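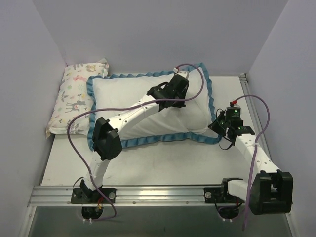 Two-arm bench, pillow task.

About us

Ruvska is a small test shop for grippers, arms, cameras and controllers. You send us the part, or tell us which ones you can't decide between. We run them on the same bench, same objects, same script, and send you the numbers. Good or bad.

We don't make grippers. Don't sell them either. No commission from anyone.

What we test

Mostly soft stuff. Pillows, covers, towels, bags, anything that changes shape when you grab it. Rigid parts too if you ask, but plenty of labs do those already. A ruffled pillowcase tells you more about a finger pad than a steel block does. Thin edge, thick middle, folds where you dont want them.

Two arms on one rail for most jobs. Two-finger grippers are what people ask for, so that's where most of our hours go. Single arm on request.

How a comparison runs

Standard run is 100 grasps per gripper, per object. Long run is 300. Same start poses for every candidate, controller settings written down before we start and left alone. If a setting has to change we start the count over.

We log slips, drops, double grabs, cable snags and stops. Cable snags get their own line in the report. People laugh until they see it. Soft goods and loose cables are a bad mix and a lot of good arms lose points there.

You get the log, the video and a short write-up. Two pages, sometimes three. Raw files kept for 200 days, then deleted unless you tell us otherwise.

Projects

Fillident – finger pads for filled textiles, four shapes compared. Best one held 98 out of 100 on the plain cushion, and did a lot worse on the frilly one. Both results are in the report.

Barroso – controller swap on a two-arm cell. Same arms, same grippers, new timing. Finished.

Derau – overhead camera against wrist camera for finding edges on pale fabric over a pale table. Hard one. Still going, next round in August.

Working with us

Bring your own mounting plate if you have one, saves a day. Tell us the cable length. Tell us the supply voltage, and please check it first. Visits are fine, mornings are better. Closed-door testing availible, same price.

Quotes usually back within two working days. Use the contact form and put the part number in the subject line.

Page last updated 18/07/2023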